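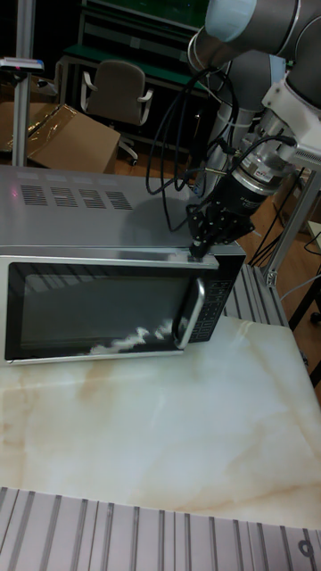
Stainless steel microwave oven on the marble-patterned tabletop, Griltness Household Appliance Center.

Report of the May Visit to Griltness

Members of the Navmont Home Economics Association visited the Griltness center in Rirnthorpe on Wednesday. The group of 40 was received at the main entrance by Şükran Ağca, who directs the visitor program, and was divided into two parties for the tour.

Countertop Appliances

The first stop was given over to microwave ovens. The model on display has a brushed metal top with slots for ventilation, a dark glass door in a silver frame, and an upright bar handle. The control panel is black and stands to the right of the handle.

Ms. Ağca spoke at length about doors and handles. In her experience, households judge an oven by its door long before they read the manual -- a view several members shared. She asked visitors to consider how the handle would suit a person with limited grip, and whether labels on a panel could be read without glasses. Discussion ran past the allotted time, and the second party began its tour at 2:40 p.m.

Members also asked about the care of brushed metal. The advice given was to wipe along the grain with a soft damp cloth and to keep the ventilation slots clear.
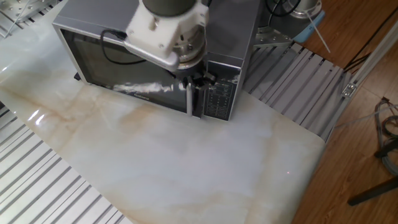
The Hashmi Reading Room

The tour ended in the Hashmi Reading Room, which holds some 2,000 owner's manuals and recipe booklets. Materials may be read on site by appointment. Copies of the center's leaflet on kitchen layout were handed out, and the remaining copies are available from the Association office.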